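Home Ask a Question Body Space Machines Past Questions

November
By Remedios Goicoechea

Does turning things off really save electricity?

A reader from Madovley wrote to ask if her dad is right. He says leaving the computer on all night "costs a fortune." She thinks he is making it up.

I like this question, and I don't trust either of them yet. Grown-ups say a lot of things about electricity. Let's check.

First, what does a computer do with the power from the wall? The wall gives out electricity that is too strong for the small parts inside, and it flips back and forth many times a second. The chips want it gentle and steady. So a desktop computer has a power supply, a metal box that changes one kind into the other.
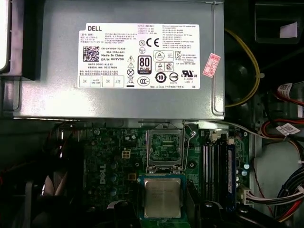
Changing electricity always wastes a little. The wasted part turns into heat. If you have ever felt warm air coming out of the back of a computer, you have felt some of your family's electric bill floating away.

Now, the part where I get suspicious. Companies love to tell you that their thing saves energy. Saves it compared to what? A big new TV may use less power than a big old TV and still use more than the small one you already had. When a box says "energy saving," ask what was measured and who did the measuring. Some labels stand for a real test. Some are just a green leaf somebody drew. 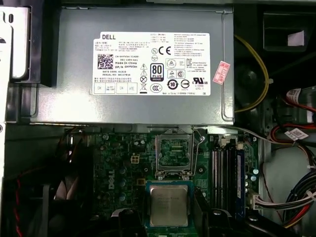 Back to Dad. The amount you pay depends on two things, how much power something uses and how long it runs. Power is measured in watts. Run something that uses 1,000 watts for one hour and you have used one kilowatt-hour, the unit on the bill.

My own computer is slow and old. I plugged it into a meter and left it on, doing nothing, until the meter had counted 1,111 watt-hours. That is a bit more than one kilowatt-hour. I looked up the price on my bill in Morrison, and it would not have bought me a candy bar.

So is Dad wrong? For one night, "a fortune" is silly. But nights add up, and I only tested one computer. Yours could be different. A sleeping computer uses much less than one that is awake, too.

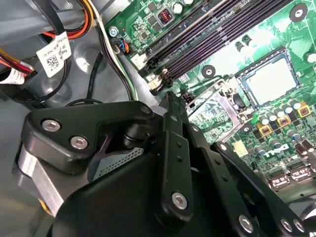

The green board inside a desktop computer.

Try it yourself. Ask a grown-up if you can borrow a plug-in meter (some libraries lend them). Test 3 things at home and write down your guess before you look. Don't open anything up, and never open a power supply, even an unplugged one. It can hold a charge that hurts you.

If your numbers don't match mine, send them in. I may be the one who is wrong.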